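Robot club diary
Last updated: 4/4/23

What a session! I got in early and had the bench to myself for a bit, so I went straight to the wrist camera on the right arm, which has been my job ever since we started the build in September. We call this arm Wistell (the other one is Wudine, don't ask) and I've grown very fond of it.

First thing was the exposure. I had it at 765 and the table was far too bright, so I tried lots of other values, wrote them all down in the Fista notebook and then went back to the first one. Typical! But now I know why I like it, and the fingertips come up nice and dark against the wood. 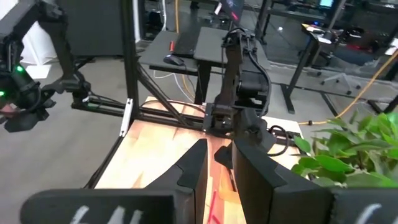 Wistell's own view, gripper wide open over the red stick.

After that came the bit I'd been looking forward to, practising the pick-up for the Sumampouw round. You have to come down slowly and keep the stick between the fingers, and my hands want to rush it every time. I had 9 goes. The early ones were awful, the last couple were lovely, and on the very last one I let out a cheer that made the whole room look round.

Log file 840 is the one to keep. I still want to try a lower approach, and somebody needs to tidy my cable labels (me, I suppose). I walked home going over it all in my head and I've already got a page of ideas for next time. Can't wait!

We use cookies to remember your settings. Accept / Manage

Contact | Copyright Robot club diary | Back to top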